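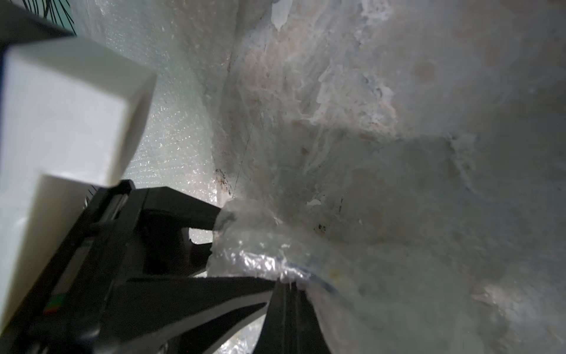
Gripper closed on a fold of clear plastic, bubble wrap behind.

Filed under: Grant Updates, Automation at Home and Work
3 comments | 12 shares

Progress report, second period
Prepared by Hanne Ingvarsson for the Drarngate fund

Dear friends at Drarngate,

Thank you again for your patience with us over the winter, and for the kind note that came with the second payment. You asked at our January call whether we could say, in plain terms, if a machine can do the everyday chores yet. I'll try, though I'm afraid the answer wanders a bit.

Our list has 44 chores on it, half from ordinary homes and half from the back rooms of small shops. Folding towels and loading crates are coming along nicely, and Yiğit Taşdemir has written those up in his own section of the file. I want to spend my page on wrapped and frozen goods, which we put on the list at the suggestion of the Yalçınkaya stores and which has turned into the most interesting (and most humbling!) work of the period.

We logged 2,816 tries at wrapped goods of all kinds. Of these, 1,502 ended with the item lifted and set down where it was wanted. That is a little better than half, and I would love to tell you it was more. Dry boxes and tins pull the figure up. Anything in soft plastic pulls it down again, and frost makes it worse.

The trouble is mostly one of knowing what has been grabbed. A person reaching into a freezer feels at once whether they have hold of the thing or only the bag around it. Our software, which we call Delto, has to judge that largely from the view near the fingers, and clear plastic over white ice gives it very little to go on.

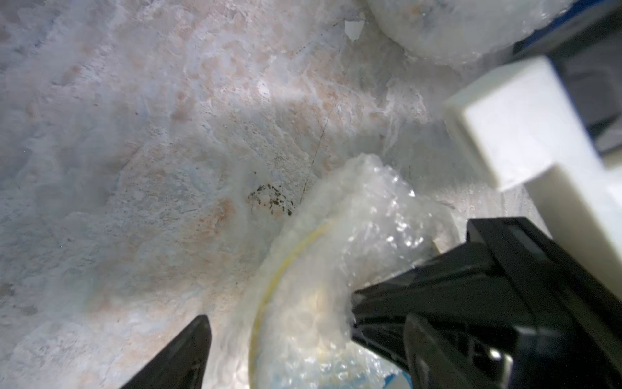 Bubble wrap is especially hard on it, with all those little bright spots, and we have seen Delto pick a shiny crease as the edge of an object more times than I care to admit. Yiğit spent a good part of the spring teaching it to close slowly, stop, and look again before lifting. It takes longer, and the shop people do notice, but dropped items are well down and we mean to keep it.

So, can it be left alone with the chore? For frozen goods, no. We still keep a person within reach on every run, and I would not want to change that this year. For dry shelf goods I think an unattended trial is fair to ask for, perhaps in the early morning before the doors open.

On money, we are within budget apart from replacement finger pads, which wore out faster than we planned. We spent just over 2,000 on them and have moved the sum across from travel. Utex has offered us a softer pad to try, and the first set should be fitted before the next report.

We would be so glad to have any of you visit. Mornings are best, and please bring a warm sweater.

With thanks,
Hanne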